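Zhuoran Zeng
@zhuoran_zeng · 29.04.2020

Kurzer Thread zur Frage, ob Maschinen uns demnächst den Abwasch machen. Ich habe dazu eine Meinung und zu Hause einen vollen Spülstein. (1/7)

2012 hat mir ein Kollege erklärt, in fünf Jahren räumt der Roboter den Tisch ab. Ich habe ihm geglaubt und keine Spülmaschine gekauft. (2/7)

Stand heute, Aufgabe "Tablett anheben und woanders hinstellen". Klingt nach Ferienjob. Für zwei Finger ist so ein flaches Ding mit niedrigem Rand aber ziemlich gemein. Wo fasst man da an? Meine Nichte fragt das nicht, die nimmt es einfach. 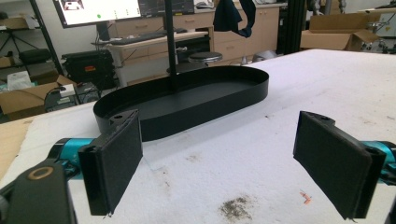 Schwarzes Tablett, schwarze Polster. Leicht ausgefranst sind nur die Finger. (3/7)

118 Versuche stehen in der Tabelle, bei 33 davon hat Shiyu Kang "ok" eingetragen. Was "ok" heißt, klären wir noch. (4/7)

Suker wirbt derweil mit einem Küchenarm, der "den Alltag übernimmt". Im Video übernimmt er eine Zitrone. Schnitt. Nächste Zitrone. (5/7)

In der Werkstatt sieht es besser aus, solange immer das gleiche Teil an der gleichen Stelle liegt. Bei mir in der Küche liegt seit September nichts mehr an der gleichen Stelle. (6/7)

Mein Tipp also: noch mehr als 10 Jahre bis zum Abräumen, Gläser extra. Wer dagegen wetten will, Einsatz ist einmal Abwasch bei mir. Shiyu hat schon abgelehnt. (7/7)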